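I went into the Balleo township candidate night in September with low hopes and a granola bar. The thing started at 6 in the evening, the room was warm, and the microphone made that underwater sound it makes every year. But I came home with four pages of notes, so I guess somebody up there was doing something right.

Let me start with Rissanen, who is running for the open county seat and who went first. I've watched a lot of opening statements from the folding chairs and most of them are a resume read out loud. This one began with the bridge on the Sekia road and stayed there. How long the detour is, what it does to the school bus schedule, what it costs a guy hauling hay to go the long way twice in a day. No jokes, hardly any looking up from the page, and I still think it was the strongest thing said before the break. You could tell it had been written by a person who drives that detour (I drive it too, so maybe I'm an easy audience!).

Rukitz went second and is a much better talker. Smooth, funny, remembers names. The speech had a nice bit about growing up over a hardware store and a less nice bit about "outside voices," and I spent a while trying to figure out who those were. Me? I moved here from one county over. What I wanted was a number, any number, on the road budget, and I got one right at the end when the moderator pressed: Rukitz would hold the levy where it is and move 2,000 dollars out of the festival fund into patching. I wrote that down and underlined it, then sat there wondering how far that kind of money goes on asphalt. My driveway cost more than that.
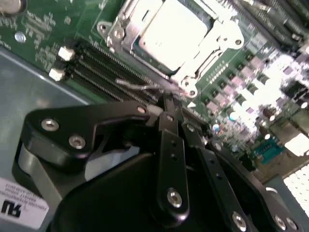
Martti Nurmi wrote in after I put a short version of this on the community page, and thinks I'm being too hard on Rukitz. The festival money was only ever meant as a first step, Martti says, and Rukitz explained as much during the coffee break to anyone who walked over and asked. Martti also feels that Rissanen talked so long about one bridge that people from the north end of the county must have wondered if they had a candidate at all.

Okay, that second point is fair and I'll take it. I live on the south side and I heard a speech about my road. If I lived up by the grain elevators I might have been checking the clock. On the first point, though, I'm going to dig in a little — if it's important enough to say over coffee, say it into the microphone, even that microphone. The folks at home reading the minutes don't get the coffee.

The questions from the floor were better than either speech. A woman near the back asked both of them which meeting they'd last attended as a plain member of the public, and there was a long quiet. Rissanen named one from the spring. Rukitz said it had been a while and that was going to change. I liked both answers, to be fair. Then we got a very long question about culverts that was really a speech, and the moderator let it run, and I ate my granola bar.

Over 55 people stayed to the end, which the clerk read out from the sign-in sheet and which got a bigger hand than either candidate. Last time we had so few they put us all at one table.

There are 2 more of these before the vote, and the next one is supposed to be about water rates and the library hours. If you want to ask something, get your question to the clerk's desk ahead of time on a card, and keep it to a couple of sentences. I'm bringing one about the levy. And a cushion for that chair.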